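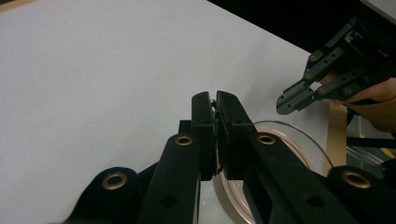 Pickling, in the sense I mean it, is keeping food in salt water or vinegar so it lasts longer and tastes sharper. I've been at it for years and I still get muddled over the names, so let me sort those out first!

There are 2 main kinds. Vinegar pickles are the quick ones (you pour the hot liquid over, put the lid on and wait), and the acid comes straight from the bottle. Brined pickles are slower. You only add salt and water, and bacteria already living on the vegetables make the sourness themselves. Sauerkraut is brined, and so are proper sour gherkins. My gran's onions were firmly in the vinegar camp, and so was her kitchen, for days afterwards.

Salt matters more than people think. Too little and the cucumbers go soft, too much and the whole thing stalls. I weigh mine now. The town of Prollau, where I learnt brining, holds a pickle fair every September, and the year I went it had 300 entries, mostly cabbage – I tasted far too many of them.

Jars are the other big subject. Glass is what most of us use at home, as it doesn't react with acid and you can keep an eye on the brine.

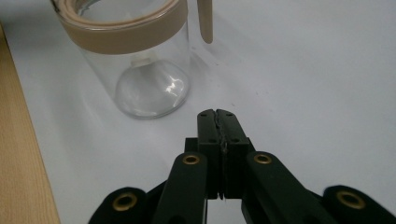

Lợi Sầm wrote in to say that I'd been unfair to stoneware crocks, which keep the light out and stay cooler in a warm kitchen, and that cabbage does better in them. Fair point, and I've since bought one from Flitby. It weighs a ton, but I do like the kraut it makes.

Once a brined pickle tastes right, move it to the fridge. It'll carry on souring in there, only much more slowly.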